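4.2 Costing the folding cell

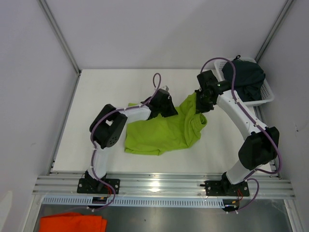
Figure 3. Two-arm cell during work on a green garment, with a basket of dark fabric at the rear right of the table.

The budget for the cell was drawn up in two passes. The first covered the items that any supplier would list on a quotation: two arms, two grippers, the table and its front rail, and the walls. The second covered everything that had been left out of the first, and it took longer to prepare. We describe both here, as the split between them was the main thing the Banside site asked us to report.

Arms were quoted as a pair by two suppliers, Tostau and Giseck. The Giseck offer was lower on the arms themselves but did not include base plates or connectors, which would have been ordered separately. Once these were added the two offers were close, and we chose Tostau on delivery time. Mounting both arms on the front rail (Figure 3) meant that one length of aluminium profile could serve for both, and that the rear of the table was left free for a basket.

Cabling was the item we judged worst. The first pass allowed one cable per arm and no spares. Each cable has to follow the arm past the elbow to the wrist with enough slack for the joints to turn, and the loops at the wrist and base in Figure 3 show how much length this takes up. The revised plan allowed a spare cable for each arm, together with ties and clips, and treated all of these as yearly running costs.

Garments were also moved from the running costs to the equipment list. Cloth changes with handling – it softens, and creases set in – so a stock bought at the start cannot be used without limit. Deisy Arboleda, who kept the purchasing records, set the opening stock at 60 garments in plain colours, to be replaced in June. Plain, bright cloth was preferred because it stands out from the white tabletop.

Floor space was charged by the Betancur building at a fixed rate, whatever hours the cell was in use. We had planned for 800 hours of operation in the first year. The revised figure was 940, made possible by adding a late shift on one day a week, and this brought down the space cost per hour without any new purchase. Staff cost rose in step with the hours and was budgeted separately.

Set-up time was not costed in the first pass at all. Fixing the plates, routing the cables and checking reach over the whole table took around 2 weeks, during which the space charge was still due. We suggest that sites planning a similar cell enter this period as its own line. Repair cost is harder to plan for, and the records do not yet cover a long enough period to give a useful figure. It is left open in Table 2.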